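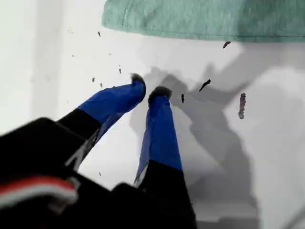 A sea-green knitted cloth on a white tabletop.

Flostia moves cloth inspection to white tables

The textile reuse workshop Flostia has changed the way it checks and folds used household cloths at its Kasten site. Since 21st November all knitted items have been laid out on plain white tabletops before folding, in place of the grey benches that had served the sorting room from the start. The change applies to tea towels, dishcloths, cleaning cloths and small throws. Woven bed linen is still handled on the long tables next door and is not affected.

The workshop takes in used cloths from households and from two laundries in the district, washes them, sorts them by fabric and condition, and passes them on in tied bundles. According to Anneliese Seidel, who runs the sorting room, the old benches made it hard to judge the darker and mid-toned knits. Loose threads, lint and crumbs of dried dirt tended to disappear against the grey and were often found only when a bundle was opened by the person receiving it.

"On white you see what has come off the cloth," Seidel said. "You lift it, you look at the table, and you know whether it goes on or goes back."

In a trial run before the change, 1,165 knitted cloths were laid out on a white top and checked a second time after they had already been passed on the grey benches. Of these, 269 were sent back for another wash or a further brushing. Most of the returned pieces had fine debris held in the surface of the knit, and a smaller share had open seams or edges that had started to run. The workshop has not published a breakdown by fabric.

The new procedure is short. Each cloth is shaken once over a bin, laid flat with the seam facing up and smoothed from the middle outwards. The edges are then checked by hand. Fine knits often roll at the bottom edge after washing, and a slight roll is accepted as long as the edge lies flat again under light pressure. A tight roll that springs back is noted on the bundle card. Seams are checked at both ends, where stitching usually gives way first. The cloth is then lifted straight up, not dragged, so that anything left behind stays where it fell and can be judged.

The tabletop is wiped down between batches with a damp cloth and then a dry one. Seidel said that staff had at first wiped after every single item, but that this slowed the work too much and gave no better result. A batch is now limited to 70 pieces, or fewer if the load is known to be dusty.

Lighting was adjusted at the same time. The lamps over the old benches stood directly behind the person sorting, and their shadow fell across a good part of the work area. Two of the four lamps have been moved to the side walls and fitted with diffusers. Shadows have become softer, though they have not gone, and the workshop is still trying out different heights. Glare is a known drawback of white tops, and matt surfaces were chosen for that reason.

Dörte Wiegand, who handles purchasing for Flostia, put the width of the new tops at 70 centimetres, which allows a folded throw to be opened once without hanging over the front. The tops are laid on the existing frames and held with clips. They can be turned over when one side becomes scratched. Wiegand said that staining would be the main test, as some of the green and blue cotton knits continue to give off colour when damp.

"We will keep one top in use without turning it until January and then compare," she said. "If it has gone patchy by then we will look at something harder."

Colour sorting has also been revised. Sea-green, turquoise and mint cloths were previously placed in one group with the blues. They now have a tray of their own, after complaints from recipients in Aris that mixed bundles had discoloured in the first wash. Dark green remains with the darks.

The Eleo collection point, which does a first rough sort before cloths are sent on to Kasten, will keep its present benches for the time being. Staff there have been asked to remove buttons, pins and labels with metal eyelets, and to set aside anything with pet hair in a separate sack - closed and marked on the outside.

Households bringing cloths to either site are asked to hand them in washed, fully dry and unfolded. Cloths that have been used with oil, wax or paint are not accepted. Items with small holes can be handed in and are cut down for cleaning use.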